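Student Operators Wanted — Kutovton Robotics Club, Spring Project

The Kutovton Robotics Club is looking for five students to join the Prarex project, which starts in January. The project teaches a two-armed robot to handle thin plastic shopping bags. Three places are for operators and two are for people who sort and label recordings.

Operators drive both arms and work at floor level, with a hook on the wall and a round container below it. No experience is needed.

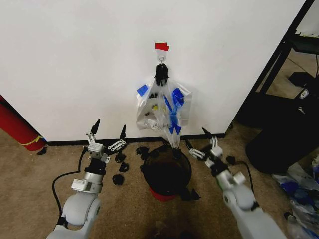
Nata did one term as an operator and says the first week is slow, the grippers feel clumsy, and it gets easier once you stop rushing the left hand.

Shifts are 3 hours, starting at 4 p.m. You will repeat the same short task many times and write down every failed grasp.

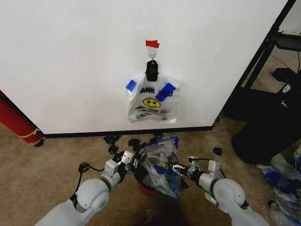
Both grippers at a bag over the container.

Last term's group recorded 1176 attempts. We pay for 42 hours per person — course credit is possible instead, if your adviser agrees. 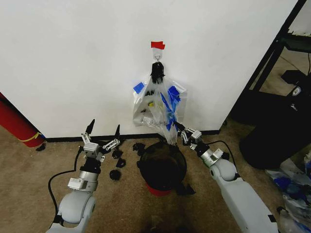 Right arm reaching toward the hanging bag.

You should be enrolled at the school and able to keep a fixed shift. Ki runs the training sessions.

To apply, send a short note with your year and free afternoons to Eckhard Sauerland at the club office.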